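8 August 2021

Hi! I'm Jintana, I look after the practice room at Wannasri in Brunstead, and I'm looking for 9 people to come and try out locks with us in November.

We want ordinary hands, all ages, left-handers very welcome (we never get enough of them!). You'll spend a morning with me and Jamie Oakley opening and closing cupboards, drawers and panels, some with keys and some with electronic locks, and then telling us what annoyed you. Grumbling is encouraged. Please be okay with reaching above your head for short stretches, and bring reading glasses if you use them.

Pay is $100 for the morning, plus lunch. Nuanchan Limsakul is cooking, so come hungry. 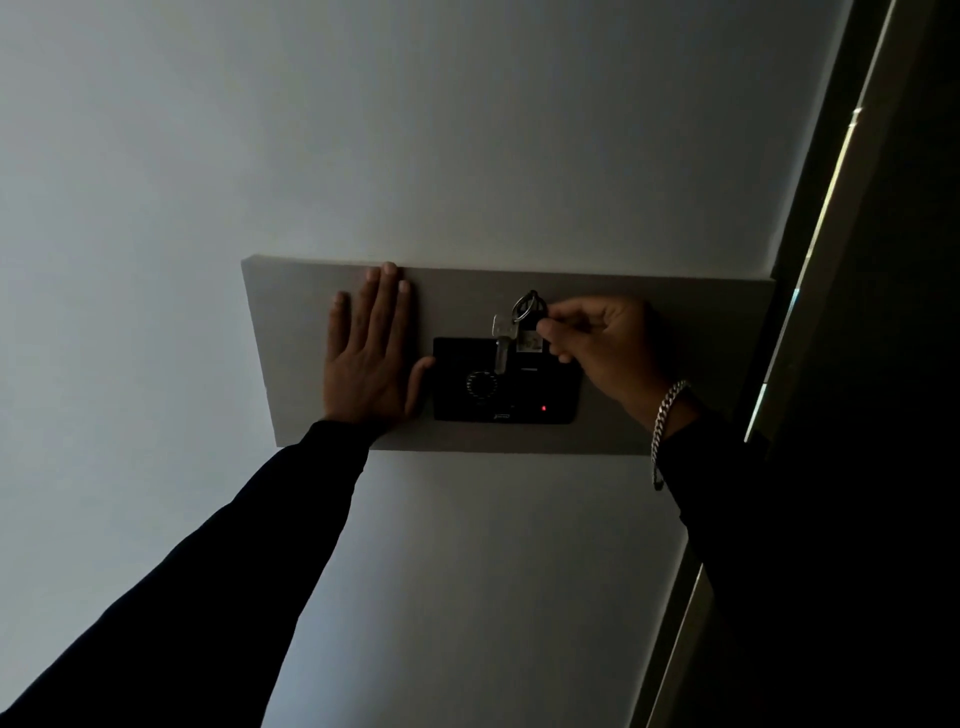

*Key in the overhead lock, one hand flat on the panel.*

No experience needed, and you don't have to be handy. If you've ever stood in a hallway swearing at a key, you're who I want to talk to!

To sign up, leave your name and a phone number at the Wannasri front desk, or call and ask for extension 2459. I'll ring you back myself, usually in the evening.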